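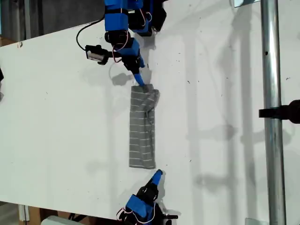
Fig. 7. Striped grey cloth, folded, on a white table.

4. Washing and drying before first use

New cloths leave the Pelmont mill with a finish that makes them feel soft in the shop and soak up very little at home. The packet says one wash removes it. We doubt that, and so does Ghada Matar, who tested the Wultcombe range for this guide. Allow three.

1. Wash the cloths at 40 degrees with half the usual powder.
2. Leave out fabric softener. The "absorbent" kinds are no better, whatever the label claims.
3. Spin at 1000 or below.
4. Dry flat or on a line.
5. Repeat twice before judging how well a cloth soaks up water.

Note: Vinegar in the rinse is often advised. We saw no difference, but it is cheap if you want to try.

Caution: Do not tumble dry cloths marked 368 on the label. These shrink, and the maker's figure for how much is hopeful.

4.1 Checking for wear

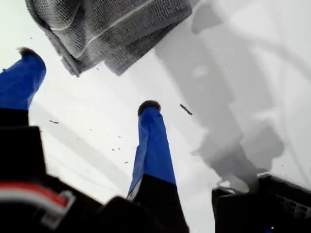
Edges go before the middle does, so a cloth that still looks sound when folded may be near its end. Open it out and follow the hem to each corner. A corner frayed to a point, as on the grey cloth with the pale stripes, should be trimmed and oversewn before the next wash. Iron-on hem tape is sold for this job – ours peeled. Nilton Ticona's stitching method is on page 56 and takes longer.

Note: The Giraldo guarantee does not cover fraying. Read it before you post anything back.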